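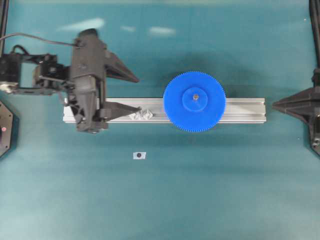 Known fault: left gripper stops short on the gear and rail task

Applies to: Skudevine two-arm assembly set, gear and rail subset
Maintainer: Fiifi Aidoo
Fault report: Abbas Golestani, 12 Sep 2021

Summary

The left gripper can lose its zero position during a session. When it does, the logged opening no longer matches the real opening of the fingers. The controller believes the fingers have closed on the part and carries on with the lift. The right gripper has not shown the fault.

The task uses a blue gear and a grooved aluminum rail on a teal work surface, with one black arm reaching in from each side. Small parts may also be on the rail or the surface.

What went wrong

The set has 700 episodes, and 69 are marked as affected. In most of these the left fingers stop before contact and the arm lifts with nothing in them. In a few, the fingers close too far and the motor stays under load until the current limit trips.

Abbas traced the fault to a set screw on the finger drive. It backs off slowly, so the error grows over a session and is easy to miss early on. Restarting the controller hides it for a while, as the zero is taken again from wherever the fingers happen to be.

Safety

A gripper that reports closed may still be able to move. One operator at the Plinside lab had a glove pinched while reaching in to reset the gear. No injury. The rules since then:

1. Press the stop and wait for both arms to drop to idle before reaching over the surface.
2. Do not trust the opening value on the screen. Look at the fingers.
3. If the current limit trips, end the session. Do not clear it and continue.

Fields

episode_id - integer
arm - left or right
opening_cmd - commanded opening, per cent, 0 to 100
opening_log - logged opening, same scale, wrong in affected episodes
fault_flag - 1 if affected, otherwise 0
trip - 1 if the current limit tripped

Joint angles for both arms are good throughout. Only opening_log for the left arm is suspect.

Using the data

Drop rows with fault_flag set to 1 if you are training a grasp policy. Keep them if you are working on fault detection - they were checked by hand against the video and the labels are fairly clean. Do not try to fix opening_log with a constant offset. The drift is not linear, and our attempt in the Asante branch made it worse.

Open items

- The screw is now held with thread locker and checked every 3000 cycles. No repeat so far, but the interval is a guess.
- Andeo loader ignores fault_flag unless strict mode is on.
- Trip times are rounded to the nearest second.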